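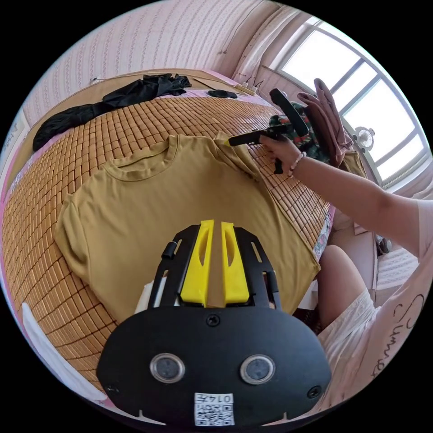

Seit April schreibe ich an einem Stück Software, das eigentlich in zwei Wochen fertig sein sollte, und weil mich inzwischen mehrere Leute gefragt haben, was ich abends eigentlich so treibe, will ich es endlich einmal ordentlich aufschreiben. Es geht um Wäsche. Genauer gesagt geht es darum, wie ein Programm lernt, T-Shirts zusammenzulegen, und noch genauer (und da wird es leider etwas trocken, holt euch ruhig einen Kaffee) um die Zeitstempel, an denen ich mir fast die Zähne ausgebissen hätte.

Das Projekt heißt bei uns Fleltix. Ein Mensch legt mit Handgreifern Kleidung zusammen, die Kameras an den Greifern nehmen alles auf, und aus diesen Aufnahmen lernt später eine Steuerung, was ein Greifer als Nächstes tun soll. Mein Teil ist das, was dazwischen liegt: Aufnahmen einlesen, Bilder und Bewegungen zusammenführen, Unbrauchbares aussortieren, den Rest so verpacken, dass Ikhsan damit trainieren kann. Ikhsan Krishnan kümmert sich um das Modell und ist ein sehr geduldiger Mensch, was mir in den letzten Wochen mehr als einmal zugutegekommen ist.

Angefangen hat der Ärger mit den Schultern. Wenn man ein flach ausgebreitetes T-Shirt an der Schulter fasst und ein Stück anhebt, passiert in kurzer Zeit furchtbar viel. Die Finger schließen sich, der Stoff wirft eine Falte, und die Falte wandert weiter, während man noch zieht. Für uns Menschen ist das kein Thema, wir machen das beim Telefonieren. Unser erstes Modell aber griff mit einer Beharrlichkeit, die mich fast gerührt hat, immer ein kleines Stückchen zu früh zu. Es schloss die Finger in der Luft, hob dann feierlich nichts an und legte dieses Nichts sauber auf die andere Seite.

Wir haben natürlich zuerst am Modell gesucht. Mehr Daten, weniger Daten, längere Bildfolgen, kürzere Bildfolgen, eine ganze Woche ging dabei drauf. Dann hat Uwe Eichhorn, mit dem ich früher schon bei Kenetby zusammengearbeitet habe, sich meine Kurven angesehen und gefragt, woher die Uhrzeit der Fingerstellung eigentlich kommt. Ich wollte schon leicht beleidigt antworten, dass sie selbstverständlich aus der Aufnahme kommt, und habe zum Glück vorher nachgesehen. Die Öffnungsweite der Finger bestimmen wir aus dem Kamerabild, und mein Glättungsfilter lief einmal vorwärts und einmal rückwärts über die Reihe. Das ist hübsch glatt, nur verschmiert es einen schnellen Griff in beide Richtungen, und in den Trainingsdaten begann das Schließen dadurch früher als in Wirklichkeit. Dazu kam noch ein fester Versatz zwischen Bild und Bewegungsspur von 2 Bildern, den ich beim Umstieg auf das neue Einleseprogramm schlicht vergessen hatte. Das Modell hatte also brav gelernt, was ich ihm vorgelegt hatte. Peinlich!

Der neue Ablauf besteht jetzt aus drei Schritten. Zuerst werden die Spuren beider Greifer auf eine gemeinsame Zeitachse gebracht, dann wird der Versatz für jede Aufnahme einzeln geschätzt, und erst danach wird geglättet – und zwar deutlich zurückhaltender als früher und gar nicht mehr in der Nähe eines Griffs. Für die Schätzung nehme ich die Drehung, die sich aus den Bildern ergibt, und schiebe sie so lange gegen die gemessene, bis beide am besten zusammenpassen. Das klappt gut, solange sich die Hand genug bewegt. Wer den Greifer andächtig still hält und auf das T-Shirt schaut, liefert mir eine flache Linie, und mit einer flachen Linie kann man alles zur Deckung bringen. Solche Abschnitte werden deshalb bei der Schätzung übersprungen.

Zum Anschauen der Ergebnisse benutze ich ein kleines Werkzeug, das ich Dremex getauft habe (bitte nicht nach dem Grund fragen, es war spät). Es zeigt oben das Kamerabild, unten die Kurven und lässt mich Bild für Bild durch einen Griff blättern. 450 Aufnahmen habe ich damit inzwischen durchgesehen, und ich muss gestehen, dass ich manche Stoffe mittlerweile am Faltenwurf erkenne. Ein Bett mit gemusterter Unterlage ist für die Bewegungsschätzung übrigens eine Wohltat, da gibt es überall Ecken und Kanten, an denen sie sich festhalten kann. Einfarbige, glatte Laken dagegen mag sie überhaupt nicht.

Am 18. Juni 2021 habe ich den neuen Datensatz an Ikhsan übergeben, und am selben Abend kam eine Nachricht, die nur aus dem Wort »Schulter« und einem Ausrufezeichen bestand. Die Finger schließen sich jetzt dort, wo auch wirklich Stoff ist. Das Umschlagen der Ärmel geht noch oft daneben, und bei dunklen Sachen liegt die Erkennung der Kanten so weit daneben, dass ich sie vorerst abgeschaltet habe.

Als Nächstes will ich die Qualitätsprüfung aus meinem Sammelsurium von Skripten in ein richtiges Paket namens Crenshaw überführen, mit Tests und allem, was dazugehört. Uwe hat schon angekündigt, dass er den Teil mit den Uhren persönlich gegenlesen wird.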